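3.2 Reuse of corrugated boxes in the home

The survey described in Section 3.1 recorded what households bought. It did not record what happened to the outer packaging once the goods had been taken out, and the return figures supplied by the two distributors, Vallier and Lapointe, suggest that this gap matters. Both firms assume in their planning that a corrugated box enters the recycling stream in the same month in which it is delivered. The diary data do not support that assumption.

Diaries were kept by 400 households in the Lurno district. Each household wrote down every corrugated box that came into the home, the date it arrived, any use made of it after unpacking, and the date it left. A box was treated as reused if it held household goods of any kind for longer than one full day after its first contents were removed. Boxes that were flattened and kept for a later move were coded separately, as were boxes used by children for play. The diaries gave 3575 usable entries. Entries with no exit date were kept in the reuse counts but left out of the calculations of holding time.

Food storage was the most common second use, ahead of clothing, papers and tools. Within this class, dry packaged snacks were the leading contents. Households gave several reasons for this in the free-text field. The packets are light, they do not stack well on a shelf, and an open box lets the whole supply be seen at once. Packets were often stood on end along one wall, with the rest of the floor left bare (Figure 4a). This layout uses the box poorly in terms of volume, but it makes single packets easy to take out, and diary keepers who used it tended to keep it for as long as the box stayed in service.
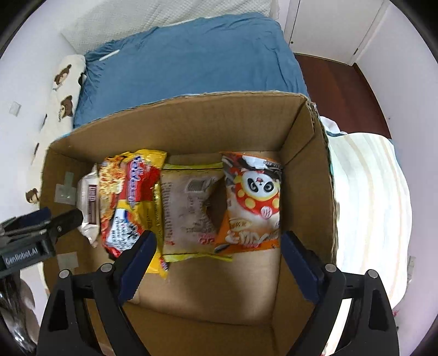

Figure 4a. Snack packages standing in a row against one inner wall of an open corrugated box. Clear packing tape remains on the left wall.

Condition at the time of reuse was scored on the five-point Dromusia scale, which runs from 1 (as delivered) to 5 (no longer holds its shape). The scale was written for warehouse use and required two changes. First, the original scoring sheet treats any leftover tape as damage. In the home, tape is left in place more often than it is removed, and it has little effect on whether the box can be used, so it was recorded as a separate item and did not change the score. Second, the sheet makes no distinction between a tear through the full board and the lifting of the outer liner alone. Liner lift is common along the top edges, where flaps have been cut or pulled away, and it does not by itself weaken the wall to any useful degree. It was scored as 2 unless the fluting was also crushed.

With these changes, agreement between the two coders was good. The remaining disagreements were nearly all between scores 3 and 4 and were settled by Lavoie after a second reading of the entry.

Holding time varied widely. The median for all reused boxes was 21 days, but the distribution has a long right tail, and the longest completed entry was 133 days. Boxes holding food had shorter holding times than boxes holding papers, as would be expected from the rate at which the contents are used up. A less expected result was that the end of the food supply was seldom given as the reason for disposal. The reason most often given was the arrival of another box of similar size. Replacement - not wear and not emptying - therefore seems to control when board of this kind is released to the recycling stream, and this ties the release rate to the delivery rate with a lag.

Location within the home was also recorded. Kitchens and hallways came first, but bedrooms and living rooms were named more often than the pilot study had led us to expect, mainly by households in one- and two-room dwellings. A box in these rooms may be set down on furniture while it is filled, sorted or searched. The location field was meant to hold a single resting place, and the diaries show that this was a weak point in the form: several households crossed out one room and wrote in another, and a few listed three. Location results are for this reason reported by room type only, with no attempt to separate storage from short-term placement.

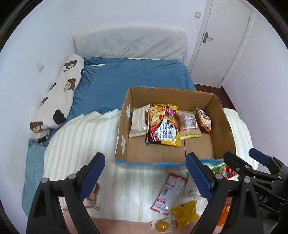
Figure 4b. Open box with four food packages, placed on a bed. Blue tape is present along the near edge and on the far rim.

Tape deserves a further note because of its effect on recovered fiber. Colored and clear plastic tapes both have to be screened out at the pulping stage, and the load depends on the length of tape per box more than on its type. Diary keepers reported adding tape during reuse in order to close a split corner, to cover a rough edge, or to hold down a flap. Tape added in this way is not counted in the distributor figures, which are based on the box as shipped. The tape load used in Section 4 should accordingly be read as a lower bound.

Two limits apply to the results in this section. The diary period ended in September, before the seasonal rise in deliveries, and a higher delivery rate would be expected to shorten holding times if replacement works as described. In addition, the households were asked to write about their boxes, and the asking may have led some of them to keep a box in use longer than they would have done otherwise. No correction was made for either effect.

Acknowledgments for Section 3.2: the coding sheet was revised by Hélène Lavoie, who also prepared the tables of holding time by room type given in the appendix.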